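The Last Fold
What a paper napkin tells you about a restaurant before the food arrives

28 December 2022

I learned to fold napkins at the age of 17, in a hotel dining room by a lake, in a language that was not yet mine. The head waiter did not explain anything. He took one napkin, he folded it, he put it in front of me and he went away. I made it again and again until mine looked like his, and then he came back and took away the whole pile, and I understood that I was hired.

Those napkins were cotton, heavy with starch, and they stood up by themselves. For many years I believed that only cotton deserved to be folded. Paper was for the beach bar and for the birthday of a child. Now I write about restaurants instead of working in them, and I have changed my opinion. This autumn I spent my evenings, and also many quiet hours before the evenings, looking at what people do with paper.

The place that made me begin is Duller, a supper club in the old printing quarter. In spite of the name it is a cheerful house. In November I came there too early for a dinner, because I had misread the reservation, and the manager let me sit with a coffee while the staff prepared. The light was already low. Somebody was cutting lemons. At the table near me the napkins for the night were being folded, and I watched this more closely than I later watched the menu.

First there is the material. Most restaurants that use paper buy it in one of two forms. The first comes already folded in quarters, packed tight, and you only have to put it on the table. The second comes flat or half folded, and it asks for some work. At Duller they take the second. The manager told me that it costs a little less, but the true reason is that they want to choose their own shape. In spring they make a long pocket for the cutlery. In winter they prefer a plain rectangle, low and wide, that can lie under a fork without moving it.

A rectangle sounds like nothing. Try to make 30 of them which are all the same! Paper does not forgive like cloth. When you fold cloth in the wrong place you shake it and start again, but paper remembers the mistake. The second crease runs next to the first one, and a guest with good eyes will see both. For this reason the careful folder does most of her work before the fold, when the napkin is still open and in the air. 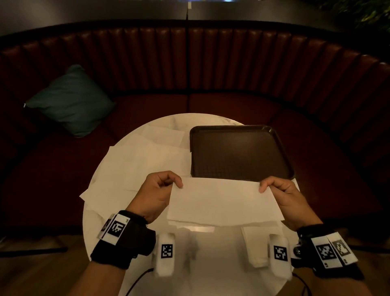

Holding the napkin correctly is the first lesson, and in my opinion it is half of the craft. You take it by the upper corners, with the thumb and the fingers, and you stretch it only so much that the upper edge becomes straight. If you pull more, the paper becomes thin at the corners, and a cheap one will tear. If you pull less, it hangs like washing. Stretched in front of you over white marble, a white napkin still shows its small creases, and you can decide if it is good enough for a guest or if it should go to the kitchen. Then you lower it, you bring the edges together, and you press one time with the side of the hand. One time only. People who press many times are moving the fold without knowing it.

The second lesson is the order on the table. Every folder I have met makes two piles, and the two piles have very different characters. One is wild, with the napkins lying over each other just as they came from the package. The other is small and correct and grows slowly. I like to see them side by side. The wild pile should be on the side of the weaker hand, so the strong hand is free for pressing. The finished ones can stay close to the body, where the sleeve does not touch them, until there are enough to carry away.

I asked many people how they carry them, and here the opinions divide. At Tiltmont, a brasserie with a long bar and very loud Sundays in its past (it now closes early and has become calm), the folded napkins go in a drawer, standing on their edge like letters in an archive. The advantage is clear. A waiter opens the drawer, takes four and closes it with the hip. The disadvantage is that the last napkins of the row begin to lean, and after two days they have a curve which no plate will take out.

Other houses use a tray. A tray has a raised edge, so the stack does not slide when you turn between chairs, and it can go directly from the folding table to the service station. I prefer a tray with some texture on the base. On a smooth one, the lowest napkin travels like a skater and all the others follow it. If the tray is dark, there is also a small pleasure for the eye, and any crumb of white paper left on it will be noticed and wiped.

Now I must speak about the table, because not every table is suitable. A round one is lovely for guests and a little difficult for folding. There is no straight edge to guide you, and you must be your own ruler. An old waitress at Nieminen, the fish restaurant by the ferry, told me that she folded at round tables all her life and that it gave her a better eye than her colleagues had. She folds toward her own buttons. The middle of the napkin must meet the middle button of her blouse, and this is the whole method.

The surface matters too. Bare wood catches the fibers. A tablecloth is too soft, and the crease stays round instead of sharp. Marble is excellent, as it is hard and flat, provided it is dry. One ring from a glass of water will spoil a napkin faster than anything, and on pale stone with gray veins such a ring is easy to miss. At Nieminen they pass a dry cloth over the table before folding, then the palm of the hand. The palm finds what the eye did not.

And you need a place to sit, or at least the choice. I have folded standing, and my back remembers it. The deep booths that are again in fashion are not made for this work. They invite you to lean backward, with your arms too far from the table, and you finish by folding on your knees. When I visited the showroom of Furnoretti, who make seating for restaurants, I asked if they ever think about the people who work at their tables before opening. The saleswoman was surprised by the question, but she took it seriously. She showed me a bench with a firmer front edge, where one can sit straight, close to the table, and she said that waiters always find it first when they try the furniture. I sat there for a while. She was right about it.

How long does all this take? At Duller they need 20 minutes for an ordinary night, if the telephone is quiet. On a full night two people do it together, and they talk. I believe this is the part that a machine-folded napkin removes from a restaurant, and I am a little sorry for it. During the folding I heard who was tired, which guest was coming back after a long illness, and that the fish would be late. The kitchen was informed of all this by people whose hands never stopped.

I do not want to be romantic. There are evenings when nobody has time, and the napkins come to the table in a glass, half open, like flowers somebody forgot to water. The guest still wipes the mouth. The soup has the same taste. I have eaten very well in rooms with a steel dispenser on each table, and I have eaten badly behind a linen swan.

But since that early coffee I look at the napkin before I unfold it. I look if the corners meet. If they meet on my napkin, I look at the one of my neighbor. It is bad manners, I know, and my friends have started to put their hand over theirs.

For readers who want to try at home before the new year, here is the winter fold from Duller, as I wrote it down.

Take a square paper napkin of good size, 40 centimeters when open, in two or three layers. Open it completely. Hold it by the upper corners and let it hang for a moment, then lay it on a dry, hard table. Bring the upper edge down to the lower edge and press from the middle to the left, then from the middle to the right. Turn it so that the fold is at your left side. Bring the lower edge up, but stop two fingers before the top. Press again. Bring the upper border down over it, so it makes a narrow band. Turn the napkin over, and the smooth side is for the guest.

Put the fork on it, a little to the left of the middle. If you have children in the house, give them the first package and keep the second for yourself. The ones that do not succeed can stay in a basket near the stove, and you will use them all before the holidays are finished.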